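Course Handout 4: Covered Pan Cooking and Station Layout
Food Preparation I, Drernton
Instructor: Suha Saab
Revised Wed 1 February

1. Scope

These notes cover the use of a small covered pan for single portions, and the placement of vegetables and tools at the station. Knife work on peppers is in Handout 5. Read section 3 before the practical.

2. Terms

Pan body: the part that holds the food and takes the heat.
Collar: the metal fitting between handle and body.
Rim: the upper edge of the pan, on which the lid seats.
Knob: the grip at the center of the lid.
Vent: a small hole in the lid that releases steam. Some lids have none.
Carryover: the rise in internal temperature after the pan leaves the burner.

3. Station layout

The pan sits nearest the cook, with its handle toward the cook's side of the table. On the bench the handle may point at the near edge. On the range it must be turned inward. Whole vegetables go behind the pan. The lid goes to the right, knob up, within reach of the hand that will use it.

Do not stack the lid on the vegetables or in the basket.

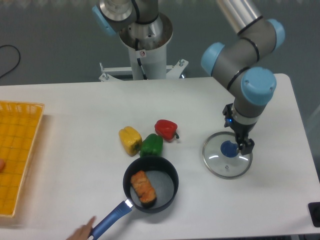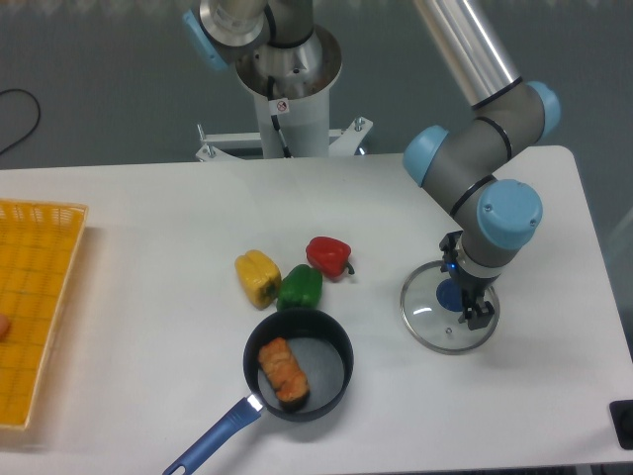

Pan, glass lid and three bell peppers on the white table.

4. The lid

A glass lid lets the cook check color without losing steam. It does not show doneness. Lift by the knob only, tilting the far edge up first so that steam leaves away from the face. Set a hot lid on a dry cloth. Glass that has been on the burner must not go under cold water.

A lid that rocks on the rim is the wrong size or has a bent band. Report it to Joar Hovland and take another from the shelf.

5. Peppers

Green bell peppers are generally harvested before full ripeness and taste more bitter. Red and yellow ones are sweeter and brown sooner in the pan. For the practical, each station uses one of each color. Wash and dry them whole. Trimmed weight is recorded after the stem, core and seeds are removed; the figure for the worked problem is 300 g.

6. Worked problem

Three whole peppers weigh 380 g. Trimmed weight is 300 g.

Waste = 380 - 300 = 80 g
Yield = 300 / 380 = 0.79, or 79 percent

Use the station's own weights in the lab sheet. Round yield to the nearest whole percent.

7. Before the next session

Read the chapter on moist heat in the course reader. Lab sheets go to Zaid Qudah. Students who missed the practical should arrange a makeup time with him.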